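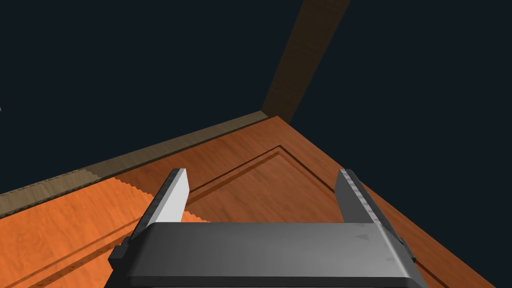

Does the door robot mean fewer people on the shift at Munora? Same number so far, but the jobs are different.

I used to walk the night rounds. Now I sit with Lihua Ding and we practice door openings in simulation before anything goes to the real building.
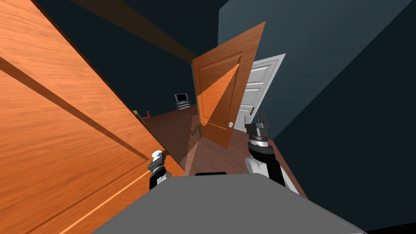 We ran 1,946 of them before April. My feet hurt less. My eyes hurt more.

Pilar Sosa kept her rounds and got a tablet. She says she talks to fewer people now, and she misses that part.

Pay went up one grade for three of us. The other eight are still waiting to hear. 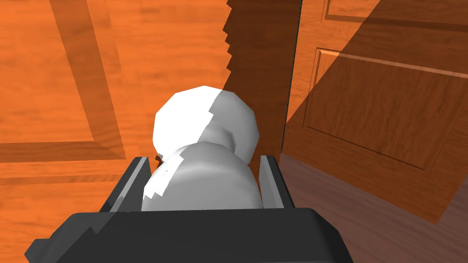 Knobs take up most of my day. Levers were done in a week.

Bendik Bakke asked if we could go back to rounds if we wanted. Management said they'd get back to him.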